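Wanted: someone to help us spend our equipment money sensibly (fixed term, part time)

Gretgate Workshop, Trirby
Posted March 12, 2019
Ref: 3246

Hello! I run the handling side of a small workshop in Trirby and I'm looking for a person who likes spreadsheets, suppliers and a bit of a rummage on the shop floor, in no particular order. The job title on the paperwork is Equipment Planning Assistant. What it means is that you would help me work out what we should buy over the next year, what it will really cost us once it's in the building, and what we can put off.

We do trials for people who pack and sort food. They want to know whether a pair of robot arms can cope with their stuff, and we try it and tell them. A lot of it is bagged veg, tubs, bins, that sort of thing. We have been buying kit as we needed it, one panicky order at a time, and I'd like us to stop. I have a drawer of delivery notes I'm slightly scared of (you'll meet the drawer).

What you'd be doing

The first job is a proper list of what we own. I mean everything from the arms down to the cable clips. I've started one and got as far as the second cupboard. Please don't judge me on the column headings.

After that comes the plan itself. We've got a shopping list that everybody has scribbled on and it has 62 lines, some of which are the same thing spelled differently. I need somebody to go through it with the people who asked, find out what they really want it for, and get prices. Then we sit down together and sort it into what we buy before July, what we buy after, and what quietly goes away.

The big question is whether we go for a second two-arm bench. I'm keen, my boss is less keen, and we both have a point. A second bench would let us run a trial on one while we set up the other, and at the moment all the setting up eats into running time. But it also means more spares, more floor, another set of guards and somebody to look after it, and I have never seen those things costed in one place. You'd be doing that. If the sums say no then I would rather hear it from you in spring than find it out from the bank.

There's also a decision to make about gripper fingers. Ours wear and get swapped, and I order them in dribs and drabs and pay postage every time like a fool. I want to know what we should keep on the shelf. Same goes for cables. Cables on moving arms have a hard life and I've never once budgeted for them properly.

And we're part way through talking to two suppliers, Kaufmann and Grarkalex, about service cover. The quotes are laid out so differently that I've read them both three times and still couldn't tell you which is cheaper. One includes call-outs and leaves out parts, the other does it the other way round, sort of. Making those two match up on one page would probably be your first week!

Who I'm after

You don't need to be an engineer. You don't need to have worked with robots before either, though if you have, lovely. I do need you to be happy ringing people up and asking the same question again until you get an answer. You should be comfortable with a spreadsheet that has more than one tab, and able to explain it afterwards to people who aren't.

Some experience of purchasing, stores, school or lab budgets, a parts counter, anything like that, would be a real help. I've worked with a brilliant buyer who came from a hotel kitchen, so please don't rule yourself out.

You'll need to spend some time at the bench watching what goes on. It's hard to argue about whether a thing is worth buying if you've never seen it in use, and the folk running the trials will tell you far more over a cup of tea than they'll ever put in an email. Expect to handle a fair number of peppers.

Hours, pay and the rest of it

It's 15 hours a week, over 3 days, and I'm easy about which ones as long as we overlap for at least one of them. Mornings suit us best as that's when deliveries turn up. The contract runs for a year. There may be more after that, but I won't promise it as I don't hold the purse strings.

Pay is on our support staff scale and depends on experience. Ask me and I'll send you the current bands, it's not a secret. Holiday is pro rata. There's parking round the back, a bus stop at the end of the road, and a kettle that is older than most of the staff.

The office is up one flight of stairs, but the workshop is all on the ground floor and we can set up a desk down there with no bother. Just say.

How to apply

Send me a CV and a short letter, a page at most. In the letter I'd like you to tell me about a time you had to buy something for other people on a budget, and what you'd do differently. It can be a minibus or a photocopier or forty school dinners, I don't mind at all. Put the reference from the top of this page in the subject line or it'll end up with the invoices.

If you'd like to come and have a look round before you apply then please do, quite a few people have and it saves us all time. Email the workshop office and we'll find you a slot. Closed shoes, please, and long hair tied back. 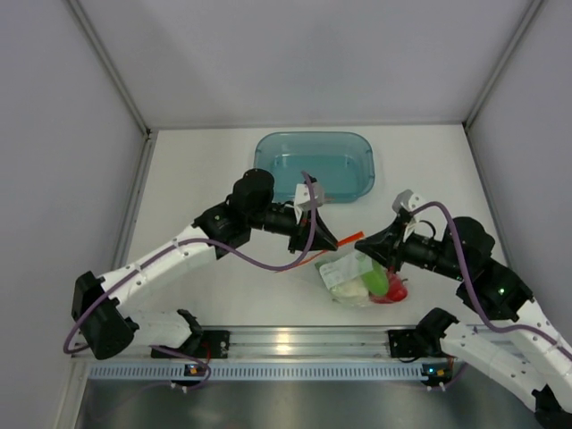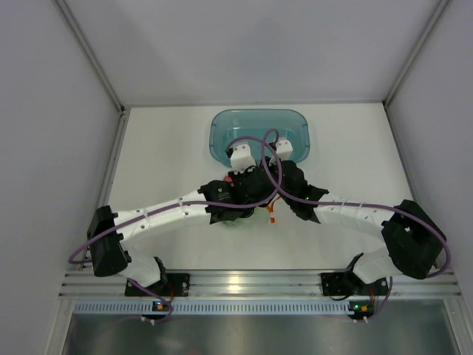

The two-arm bench at Gretgate, with the teal bin at the back of the table.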